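Cups and bottles, again
Newsletter item, 8/25/23

Nonden sent out its fall tabletop list this month, and once more we are told that a cup and a bottle bought together will change the way we drink water at our desks. I have my doubts. I have been drinking water at a desk for a long time, and the part that needed changing was me remembering to fill the thing.

The set everyone keeps asking me about is the simple one: small pink cup, white bottle, no handles, no pattern. Zhuoran Shen liked it enough to pass it around the office in March and has been lobbying for a mention ever since. So, a mention.

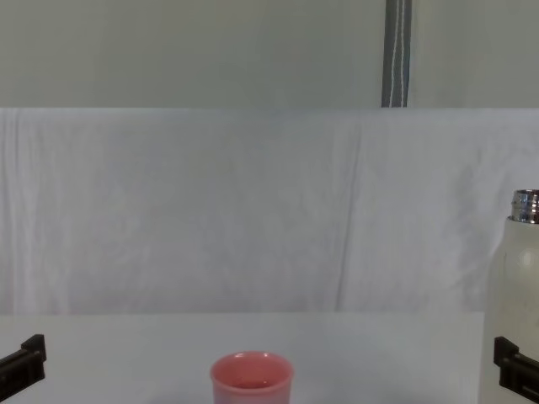
Does a small cup need a bottle next to it?
It depends on how far you sit from the sink. If the kitchen is ten steps away, the bottle mostly takes up room that could hold your lunch.

I will grant that the pink is a good pink, closer to salmon than to candy, and it sits well against white. Whether that is worth what Nelusis wants for a comparable pair is another matter. The Nelusis cup comes in a box large enough for a toaster, with a card telling you that 3000 people joined the waiting list. I would like to know how many of them were waiting for a cup and how many just clicked the button. The card does not say.

Luo, to its credit, sells the two pieces separately. The bottle holds 780 milliliters by the label, and my kitchen measuring jug more or less agrees. The cup holds so little that you will be pouring all afternoon – fine if you like pouring.

The cap is where I look first on any bottle. Shiny metal photographs nicely in a catalog. What I want to know is whether I can get it open with hand cream on, and ridges help with that more than any amount of polish.
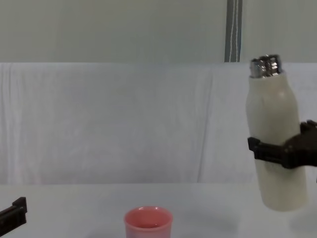
Can the cap go in with the rest of the dishes?
Washing it by hand is the safer choice unless the maker plainly says otherwise. Take out any seal first and let both parts dry before you close the bottle.

Sindard claims its own cap will survive 899 openings, a number so exact that I assume somebody got tired at that point and went home. My old one has a dent in it and still closes.

If you have a cup you like, keep it. If you want the pink one, buy the cup alone and live with it for a month before adding the bottle. Zhuoran disagrees and may reply in the next issue, space permitting.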